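Toy table tidy: quick tips from the playroom

Posted July 2024 in Small Rooms

Quick one today, lunch is on. Had a few messages asking how we keep the white table white when it gets play food, puzzles and felt tips on it every single day. Short answer, we don't always. Longer answer below.

Clear first, wipe second. Sounds obvious. I still catch myself steering a cloth round a toy banana. Everything off, into a tray, then wipe. Takes no time at all and you don't get those sticky rings where something was sitting.

Warm water, drop of washing up liquid, well wrung cloth. That does most days. Dry with an old tea towel or you get streaks. No scouring pads, ever. I did ours with the green side of a sponge back in October and there's a dull patch I can still find with my thumb.

Felt tip: bicarb and water mixed to a paste, leave it while you make a cup of tea, soft cloth, small circles. Try a corner first. Biro is harder. Give it two goes then live with it.

Grey marks. Some are scratches, some are only rubbed off from whatever got dragged across. Pencil rubber first. If it shifts, it was never a scratch. If it doesnt, leave it alone, polishing makes a bigger patch and you'll see that more than the line.

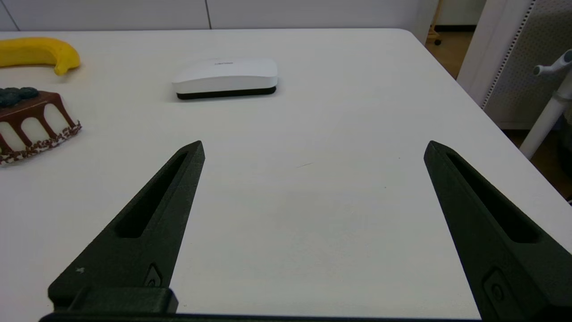

Play food. Hard plastic goes in a bowl of warm soapy water, old toothbrush for the grooves. Icing drips and berries on a pretend cake are terrible for holding crumbs. Anything with a hole in it, squeeze and check, as water gets inside and goes nasty. Stand it all on a towel overnight. Don't put it back in the box damp!! Wooden pieces just get a wipe, no soaking.

Anything with batteries stays well away from the bowl. Barely damp cloth, then dry. Take the batteries out if it's going in the cupboard for a while.

Puzzles and fiddly things. Separate tub from the food or they vanish to the bottom. Puzzle cubes: wipe each face, turn, wipe again. Cotton bud for the gaps. If it's stiff, a few turns usually loosens the fluff, and you can pick it out with a cocktail stick.
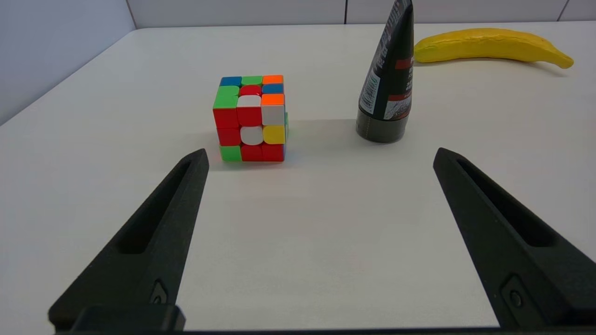 Rubik's cube on the white table, still scrambled.

Tubs. We've got 4 and that's the limit. Food, puzzles, drawing, everything else. Lids from Atberg, the tubs came from the Utton market stall and somehow they fit. Label the short end as well as the lid, then you can read it when they're stacked. Masking tape is fine, lable makers are a faff.

Walls behind the table need doing too. Pale paint shows every fingerprint. Dry cloth first, damp second, start at the bottom so drips don't leave tracks. Go along any joins with a dry paintbrush, dust loves them.

Right, pasta's boiling over. Next time, getting glue out of a rug.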